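Two Hands, One Pegboard

By Siu-fong Ko

I've tested a lot of kits for this magazine, and I never expected to spend a whole afternoon cheering for a peg.
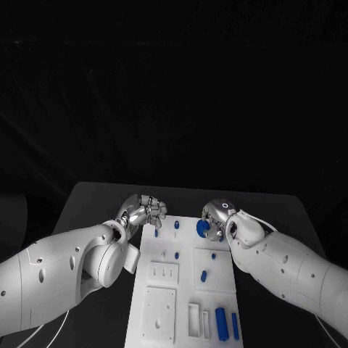

Pedton rents out its Suvarna two-handed setup by the day, test board included, and I booked it for two. Day one was mostly me reading the manual (568 pages, and the index is terrible!). By day two I had my own little routine saved, 41 steps long, and I was fussing over every one of them like a nervous parent.

The fingers are what you're paying for. My old Isex gripper can grab a block just fine, but round things make me want to cry. With these hands I could tweak one finger at a time - slow work, but so much fun.

My gripes? The cables need watching, and the software logs you out after 10 minutes. I lost a routine that way and said some words. I've already asked Pedton about a week in February.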